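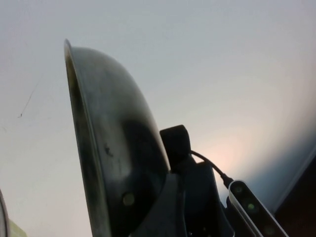 Washing and storing running kit at home

Wash technical tops at 30 degrees, inside out, with half the detergent you would use for cottons. Leave out fabric softener. It coats the fibres and the shirt stops drawing sweat away.

If you can't run a wash straight after training, rinse the kit in cold water and hang it over the bath. Don't leave it in a bag overnight. For tops that still smell after washing, soak them for an hour in a bowl of cold water with 100 ml of white vinegar, then wash as normal.

Shoes should never go in the tumble dryer. Take out the insoles and laces, brush off dry mud and stuff the shoes with newspaper. Change the paper after an hour and again before bed. Keep them away from radiators, as heat weakens the glue.

Gels and bars keep best in a kitchen cupboard away from the cooker. I put the oldest at the front and write the month on the box. Anything still there in October gets eaten on short runs.

Geetha Ramasamy at Skerkero Harriers pins her race number to the shirt the night before, flat on the table with a magazine inside so the pins don't catch the back. Six safety pins in an old film tub live in her kit bag.

Foam rollers can be wiped with warm soapy water and stood on end to dry. Reusable bottles need a brush, and the valve should come apart for cleaning every week.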